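Tips > Bedroom > Drawers and Dressers

Sticky drawers, musty drawers, drawers that eat socks

September 11, 2019
By Murali Kurian

Quick one this week, I have a pile of mail to get through. Most of it is drawers. Damp summer, everything swelled up, everybody wrote in at once.

Start with the sticking. Pull the drawer all the way out and look at the runners. Wood on wood? Rub a plain white candle along both edges, top and bottom. Slide it in and out 20 times. Still tight, do it again. Bar soap works too but it draws damp, so candle first. No spray oil on bare wood, ever. It soaks in, goes gummy and marks your shirts.

If wax does nothing, find the shiny spot. That's where it rubs. Fine sandpaper, a few strokes, try it, a few more. Go slow. I took too much off one in our Clestmont apartment and it rattled for years.

Metal runners – vacuum the track first. You would not believe the lint. Then wipe with a dry rag and a tiny bit of silicone on the wheels. Tiny. Check the screws while your in there. A loose one at the back will tip the whole drawer and you'll blame the runner.

Screw hole stripped? Wooden toothpick, dab of white glue, snap it off flush, let it dry overnight. Screw goes back in like new. Two toothpicks for a big hole.

Next, handles. Long strip handles collect grime on the underside where you never look. Run a finger along and see. Old toothbrush, warm water, one drop of dish soap. Dry right away. 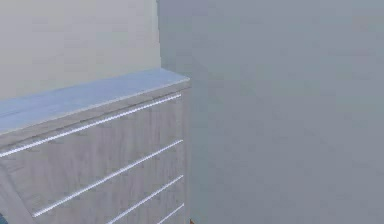
Pale gray-washed finish with long strip handles. Dust goes with the grain.

Washed and whitewashed finishes, a word. Don't polish them. Most polish has color or oil in it and turns the pale parts yellow. Damp cloth wrung out till it hardly feels wet, follow the grain, dry cloth after. Test any cleaner on the back panel. Leave it a day before you decide.

Rings on the top? White ring is moisture, usually sits in the finish. Hair dryer on low, keep it moving, then a soft cloth. Dark ring has gone deeper and you are looking at sanding, or a lamp.

Musty smell. Had a letter from a reader in Girkach who inherited a chest that had been shut in a cellar, and had tried 50 things on it, she says. Here's what I told her. Drawers out, outside in the shade on a dry day, bottoms up. Vacuum the inside of the carcase, corners too. Wipe with half white vinegar, half water. Let everything dry fully, which takes longer than you think. Then an open dish of baking soda in each drawer for a week. If it still smells, seal the bare insides with clear shellac – two thin coats. She did the shellac. Fine now.

Don't use mothballs to cover a smell. Now you have two smells.

Liners. Leftover wallpaper is good, so is plain brown paper. Cut a paper pattern first, a bit small, trim to fit. No glue. A dot of double-sided tape in the corners so you can pull it out in December when you do the big clean.

Folding. Stand shirts on edge like files instead of stacking. You see all of them, you stop wearing the same three. Shoe box lids make decent dividers, and so do the trays from a box of Dilau tea if you get the big one. Heavy stuff goes in the bottom drawers. Sweaters, jeans. Keep the top for light things.

Moving a dresser to clean behind it. Drawers out first, all of them, and put a bit of tape on each with its number. They look the same and they are not the same. Fold a towel under each pair of feet and pull on hard floors. Don't lift by the top, it may only be held on with a couple of small screws. 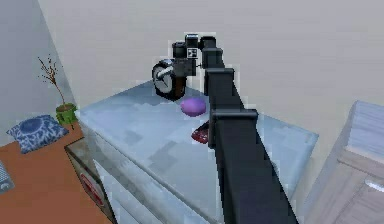 White dresser, from the front. Get the vacuum in there twice a year.

While it's out, wipe the baseboard and look for damp on the wall. Leave a finger's width of gap when you push it back so air gets through. And put the anti-tip strap on. Into a stud, not just drywall. Takes a few minutes and if you have little kids or a climbing cat it's the most important thing on this page.

Back panel come loose? Thin ones are usually only tacked. Square up the carcase first, measure corner to corner both ways, the two numbers should match. Then tack it down again. A loose back is why a lot of dressers lean and teh drawers jam, so do this before you start sanding anything.

Mailbag count stands at 1,547 letters now, thank you. Mr. Vondráček, I have not forgoten your piano hinge. Next time it's closet rods that sag, send me yours.

Contact | Copyright 2019 Murali Kurian | Back to top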